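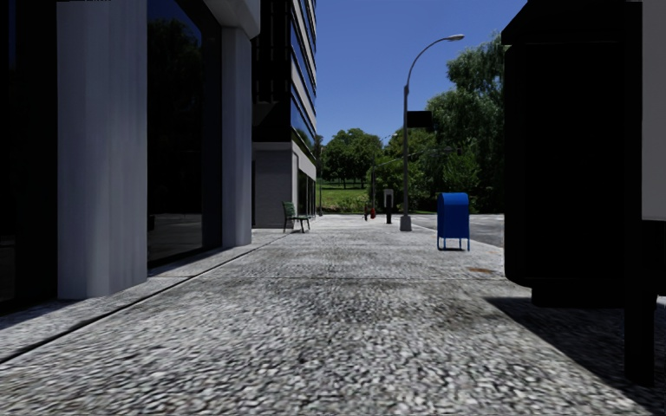
June report on the Omton sidewalk delivery robot, for our friends at Pulham

We had a bumpy month, I'm sorry to say. In 11 of 200 simulated runs the robot froze beside the blue mailbox and never asked for help. Kha Lưu went patiently through the logs and found that the planner was treating the curb there as a wall -- a mapping mistake on our side. 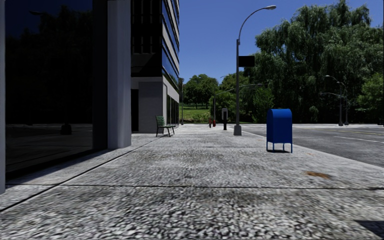
What comes next

Wahyudi Yeoh is correcting the map and adding a stall alarm, and we'll repeat the whole set before any outdoor trial at Vullberg. We'd be grateful for your patience, and for two more weeks.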